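Progress report to Prurkwood, February
Project: grasping irregular objects in reconstructed outdoor scenes
Prepared by Xuân Lã

Work this period went into the simulated half of the project. The Teton scene set is finished, and we ran 788 grasp attempts in it with the wrist view as the only input. The policy has not been changed since the last report.

Of the four object groups, woven and bundled items are still the hardest. Loose strips give the object a soft outline, and the policy tends to place one finger too close to the rim before it closes.

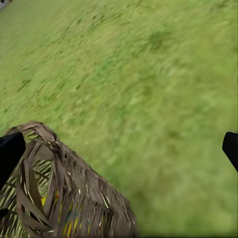 Does a blurry background hurt the grasp policy?
Much less than we expected. Success was 76 percent on the sharp backgrounds and only slightly lower on the smeared ones. Most of the failures came from poor centering between the fingers.

We tried the Antoniuk depth loss as a fix for the centering problem. It helped on rigid objects and made no clear difference on woven ones -- we will keep it on for now, as the added training time is small.

Next period we will add 20 woven objects to the training set and rerun the same test. Transfer to the Astarton arm is still planned, but it depends on the new finger pads, which have not been delivered. No change to the budget is requested.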